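3.2 Snack tables: layout and what people did with them

The second set of sessions dealt with snack tables. By this we mean a small table put against a wall in a shared room, covered with a cloth, with packaged food on it for anyone passing. The kitchen sessions (3.1) were about putting things back where they belong. Snack tables are differnt, there is no fixed place for anything, and most of what people do is shift packets along to get at other packets.

We ran these in two buildings, Mornberg and Wekatden, during November. Mornberg has a long corridor with a tea point at one end. Wekatden has one common room and people eat there whether or not there is a table. Luana Amaral did the shopping for both. Brief to her was deliberately loose: mixed sizes, mixed wrappers, nothing needing a fridge, nothing that melts on a radiator. In total 14 kinds of snack were bought, and 7 were out at any one time, swapped over at the start of each week. Stock was kept in a cupboard and topped up mid-morning.

Participants (70 across both buildings) were told that the study was on shared food in workplaces and that they could eat what they liked. No instruction on tidying. We did not ask people to leave the table in any particular state and we did not reset it between visits, only at top-up.

The packaging turned out to matter more than the food. We had planned to code by type of snack (sweet, savoury, nut, biscuit) and dropped this after the pilot. Two coders, Obinna Okeke and A-yeong Baek, kept disagreeing on rice snacks, which are sold both sweet and salted, often in nearly the same bag. Coding by wrapper instead gave far fewer arguments. The wrapper groups used from then on were:

Pillow bags. Crimped at the ends, full of air, wide. They take up most of the cloth and slide when nudged.
Flat packets. Single portions, often see-through in part so the contents show.
Twists. Small clear wraps with a twisted end.
Sticks. Long narrow packets, any colour.
Loose litter. Empty or torn wrapping left on the table.

Bowls were noted seperately. A bowl is a container and not a snack, but it changes where everything else ends up, so we kept a column for it.

Fig. 4 gives an idea of how these sit together on the cloth. The large bag takes the middle and the smaller things collect along its right-hand side. We saw this sort of arrangement a lot at both buildings — a big item in the centre and a fringe of small ones next to it, touching or nearly.
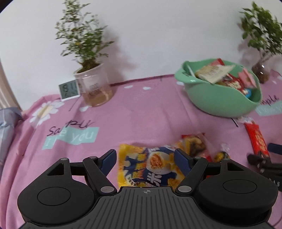 Figure 4. Snack packages on the pink cloth. A large yellow and navy-blue bag marked 米, with a partly transparent red-edged packet, a small clear-wrapped item and a long red packet to its right.

Wrapper types were checked against the written log. Some print is blurred in the stills. Where the lettering could not be made out the item was coded on shape and colour alone, and brand was left blank. We did not try to guess flavours. The partly transparent packet in Fig. 4 was coded as a flat packet with visible contents, the narrow red one as a stick. Crumpled wrapping, as at the right there, went down as litter unless a coder could see something inside it.

Now the behaviour. Three things came up over and over.

First, the big bag hardly travels. People pushed it, turned it, lifted an end to look under it, and put it back more or less in the middle. Kalliopi Ionescu, who did the exit chats, heard several times that the big bag "is for everybody" and so moving it to one side felt rude. Opening it was a bigger step again. At Wekatden a sealed pillow bag could sit for a whole morning while the twists beside it went quickly, then once open it was finished by lunch.

Second, small items drift. A twist gets picked up, looked at, put down somewhere else, usually nearer the edge. Sticks drift less but rotate; put out square to the table in the morning, mostly lying at a slant by the afternoon. Top-up made this worse, as new items were dropped into whatever gap was there. Rosângela Batista tried lining the sticks up beside the bag at each top-up for one week at Mornberg. It made no lasting difference and we stopped.

Third, litter. There was a bin within reach at both sites and it was used, but wrapping was left on the cloth as well, nearly always close to other small packets and close to the bowl where there was one. Several participants said they had taken a full packet for an empty one, or the other way round. Clear wrapping is the main culprit. A crushed clear wrapper and a small clear-wrapped sweet look much the same from standing height, and people reach past both.

The cloth deserves a word. We picked a printed pink one for the first table because the table top at Mornberg was scratched and people kept asking if it was clean. Wekatden began with a bare top and got a cloth in the second week. Coders preferred the cloth (packets stand out well against it, the clear ones less so). Participants mostly did not mention it. One said it made the table look like a birthday, and took nothing.

The clutter score used in Section 4 follows Barbosa, our own earlier pilot, with 2 changes: touching items are scored as one group, and litter counts double when it is in contact with unopened food. Under the old scoring a table with plenty of food neatly spread came out worse than a table with three packets and a heap of wrappers, which did not match what anyone in the rooms thought. Scoring sheets are in Appendix B under the heading Rekov, the name of the coding template.

Limits. Both sites were offices, the food was free, and one person chose all of it. Top-up times were not always kept to, mostly at Wekatden. We have nothing on evenings.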